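A reading score that arrives in June is of little use to the teacher who gave the test. The Fellinstead district gives its fluency check in the last 14 days of the school year, and the results go to families after the classrooms are closed. The test itself is sound. The schedule is the problem.

Fluency is usually reported as words read correctly per minute. The number is cheap to collect and easy to compare from one sitting to the next. It does not measure understanding, and a single reading of a single passage carries a fair amount of error. A child who knows the topic will read faster than one who does not.

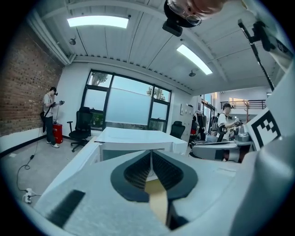

Opinion | Testing and Grading

Last year Fellinstead recorded 2,391 fluency scores, one per student. One score cannot show growth. It can only place a child above or below a cut line, and a child who sits 2 words under that line may be no weaker than a child who sits 5 words over it.

The Cilevley schools use shorter passages and test in fall, winter and spring. Teachers keep the score sheets and mark the type of error - skipped word, wrong vowel, lost place - next to each count. This takes more class time in total, and that cost should be stated plainly in any proposal.

I would accept the cost. Fellinstead should move its first check to the fall, report a range with each score, and drop the cut line from the letter sent home.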